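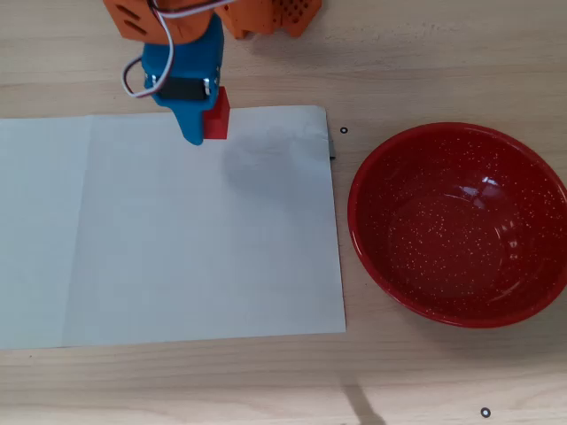

## 3. Laying out the table

The Davport block game asks very little of your furniture, but it does ask for a flat spot and a sheet of paper. Most complaints that reach us come from people who skipped one or the other.

1. Clear a table. A wooden one is fine. A glass one is fine too, if you enjoy chasing cubes.
2. Take one large sheet of plain white paper. The Flokora pad has 14, and the fifteenth will have to come from your own cupboard.
3. Lay the sheet flat and press out any fold with the side of your hand. A faint crease can stay. A ridge that tips a cube over can't.
4. Leave bare table on at least one side for cubes that are out of play.
5. Start with the red cube. It shows up well on white, even for the uncle who left his glasses in the car.
6. Set the cube down on one of its faces. Cubes balanced on a corner are admired but score nothing.

**Note:** The sheet marks the playing area. If a cube straddles the edge, see the tiebreak rules in section 5, and allow some 100 minutes for the discussion.

**Caution:** Don't tape the paper to a waxed or oiled table. The tape comes off eventually, and so does the finish.

**Caution:** Cubes are a choking hazard. Keep them away from small children and from dogs with ambitions.

When the sheet is down and the first cube is on it, go to section 4, *Taking turns*.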